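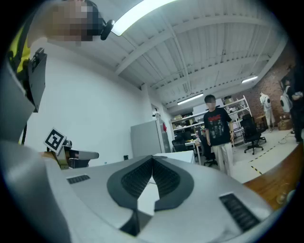 Storage cabinets and the myth of the tidy workshop

Sun 14 July

Every article about organizing a workspace tells you the same thing: buy a cabinet. Close the doors, problem solved. I've had my doubts for years, and a month with the Prostwood tall cabinet hasn't cured me.

A closed cabinet hides the mess from visitors. It also hides it from you. In June I spent a whole Saturday moving everything off the open shelves and behind doors, labels and all. By the end of the second week I had bought a second tube of wood glue because I couldn't see the first one. And the bottles never make it in anyway. They get used, they get put down on the nearest surface, and that's where they live.

Then there's the lighting. The Urari catalog swears by fluorescent tubes overhead, and fine, they're bright. They're also above you, so the back of every deep shelf is in shadow the minute you open the door. I paid $19 for a stick-on lamp to fix a problem the old shelves didn't have.

Corrigan sells a version with glass doors for $930. I'm not paying that to look at my own paint cans.

The cabinet stays for now, mostly for the stuff I touch twice a year. The shelves are going back up next weekend. If anyone has a closed system that survived past the first month, tell me in the comments, but I'll want to hear what's sitting on top of it.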